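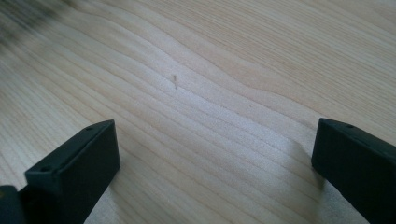

Sala bench, hand unit, March, started 08:40

Comparing the Curen block fingers against the old Tronville pair on the hand-held unit. First job was the open position, as the two sets don't share a zero. Curen set fully open reads 1,147 counts on the encoder, Tronville read 792 on the same controller. With the jaws wide and bare wood between the tips, the wavy band in the grain runs across the gap, and the small sliver on the bench is a handy thing to judge focus by. Left it where it was. Both tips stay in view at full open, which was my main worry with the wider blocks.

Controller is still the Flondgate board, firmware not touched. Gain at 272 for both sets so the numbers can be compared.

Notes on the setup:

1. Fingers go on with the flat inner faces parallel at closed. Check against a strip of paper, top and bottom. The Curen pair pinched at the tip first, so I backed the mount screws off a quarter turn and reseated.

2. Power cycle, home closed, then open. Ran this 3 times. Encoder came back to the same count each time, Tronville wandered by a few counts on the same test last month.

3. Lock exposure before logging. Pale wood and black fingers don't sit well together on auto: the lower middle of the bench goes washed out and the upper left corner stays dark and soft.

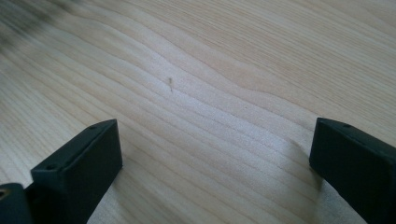

4. Leave the gap empty for the baseline and log at full open. Don't move the unit between finger motion and the still.

Blur in the upper left shows up in all the baseline stills. I'd like to see whether it follows the lens or the mount, so next time rotate the lens a quarter turn and repeat step 4. The two round holes on top of the left finger are clear enough to use as tracking points. The right one is cropped by the edge, so I'd track that finger by its tip corner instead. 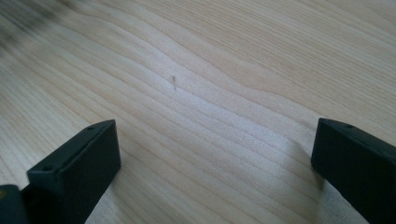 Curen fingers, full open, nothing in the jaws.

To do: closing force on both sets, foam block first. Order longer mount screws. Put the Tronville pair back in its bag with the shims.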